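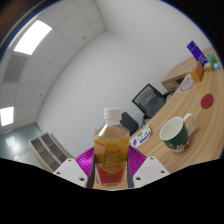

Attachment 1: the bottle with the golden-yellow liquid, white screw cap

Ticket: pantry list keeps doubling items after sync
Product: Rorkik Pantry, family plan
Opened by: Tamara Stoica
Status: Solved

Tamara, 15/05/2025, 8:12 am
Hi! So I use Rorkik to keep track of what's in our kitchen (four of us share the list) and since the last update everything I add shows up twice. I add one bottle of oil, I get two. I delete one, both go away. Then overnight one of them comes back — usually with the wrong shelf on it. I had 197 items last week and now the app swears I have almost double that, and my husband came home without rice because the list said we had plenty. We did not have plenty.

Things I already tried: logging out and back in, restarting the phone, turning off the "suggest similar" switch. No change. It happens on the tablet too.

Iman Metwally (support), 9:40 am
Hi Tamara, sorry about the rice! Two quick questions. Is anybody on your plan still running the old version? And do you have more than one home set up under Settings, Homes?

Tamara, 10:05 am
Oh boy. Yes to the second one. There's "Hollholm" which is our real place, and there's "Hollholm" again, spelled exactly the same. I never made the second one! My mother-in-law may have when she joined, I'll ask. Everyone is on the new version, I checked all the phones except my son's because he's at school with it.

Iman Metwally (support), 10:31 am
That second home is very likely it. Both homes are syncing into one list. Please do these in order:
1. Export your list first (Settings, Backup, Save a copy).
2. Open the second Hollholm and tap Members. If anyone is in there, move them to the first one.
3. Delete the second home.
4. Pull down on the list to refresh and give it a few minutes.

Tamara, 12:18 pm
OK so steps 1 and 2 were fine, it was my mother-in-law in there all by herself, poor thing. Step 3 gave me "Home has pending changes" and wouldn't budge. I tried it three times, then on wifi instead of data, same message.

Iman Metwally (support), 12:50 pm
Got it, there was a stuck change from her phone. I cleared 21 pending entries on our side. Could you try step 3 again?

Tamara, 1:27 pm
It worked!! Deleted, refreshed, back to 197. I added dish soap as a test and got one dish soap. The shelves are still mixed up on a few things but I can fix those by hand tonight. You can close this, thank you so much.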